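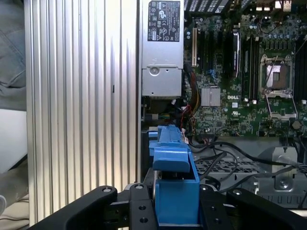

Chapter 7
Rules for Shared Cells in Computer Disassembly

7.1 Scope

This chapter covers the rules that apply when robot arms take apart desktop computers in a cell that people can reach into. It deals with the written procedure, the limits set on the arms, and the checks made before a part is gripped. Hand dismantling is covered in Chapter 4, and data destruction in Chapter 9.

The rules are drawn from the Prunell site code, which governs 132 cells. Clause numbers refer to the edition of 27 June 2018. Readers working under a different code should compare the clauses one by one, as the terms "hold," "stop" and "release" are not used the same way everywhere.

7.2 Zones

A shared cell is split into a work zone and a hand zone. The work zone is the space that any part of the gripper can reach, including its links and bolt heads. The hand zone is the space where a person may rest or move an arm while the cell is powered. Where the two overlap, the overlap counts as work zone, and the reduced speed limit applies to the whole of it.

The zones are drawn for the widest gripper fitted in the cell. A change of fingers calls for a new drawing, even when the arm and its program stay the same.
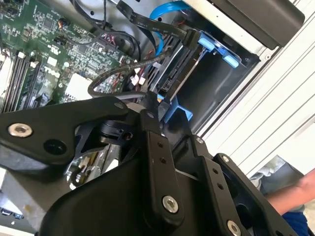
May a person reach into the case while the gripper is inside it?

Only when the arm is in a monitored hold. The hold must be confirmed at the panel, and it ends only by a separate action at the same panel. A pause in the program does not count as a hold, however long it lasts.

7.3 Before Gripping

Clause 14 sets out what must be known about a part before the gripper closes on it. The procedure must state the part's type, how it is fixed, and which cables join it to the rest of the machine. Plastic drive caddies are listed apart from metal parts, as their tabs bend under a side load and may break without a clear rise in measured force.

Cables are the most common cause of a failed removal. A data cable that is still seated will carry the pull to its connector and from there to the board. The procedure must therefore name each cable to be freed and give the order of work. In the Tenar format, cable steps and part steps are kept in two separate tables that share one set of step numbers. The Van Rooij format puts both in a single table. Either is accepted, but the two may not be mixed in one procedure. 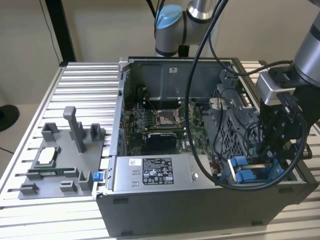 The same holds for power supplies. The wiring bundle must be listed as a cable in its own right, with its route through the case. The unit must be held before the last screw is taken out, and the procedure must say which arm holds it.

Where two arms serve one case, only one may move inside the case at a time unless the procedure gives a shared path. Parts taken out are set down at a fixed place named in the procedure. Fixtures are checked for fit at each change of product, and the check is entered in the cell log.

7.4 Force Limits

Each part type has a pull limit and a grip limit. If the pull limit is reached, the arm stops, keeps its grip and waits. It does not try again on its own. Up to 2 further tries may be allowed by the operator, each entered in the log with the force reached.

Limits are set from trials on scrap machines of the same model. Values taken from a similar model may be used for planning but not for production.

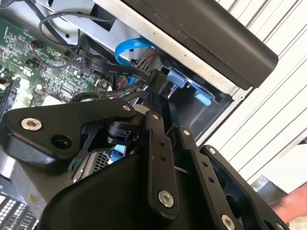 Illura, commenting on the draft of this section, objected that the retry rule is too loose for parts held by clips, and asked that a second try be allowed only after the case has been looked at from the open side. The comment was taken up in part. Clause 22 now requires a visual check before any retry on a clipped part, but leaves the side of view to the site.

7.5 Records

The cell log is kept for each machine taken apart. An entry gives the procedure number, the gripper fitted, each stop and its cause, and any step done by hand. Log form 1137 is used for stops that took place with a person in the hand zone. It is filled in before the cell is restarted.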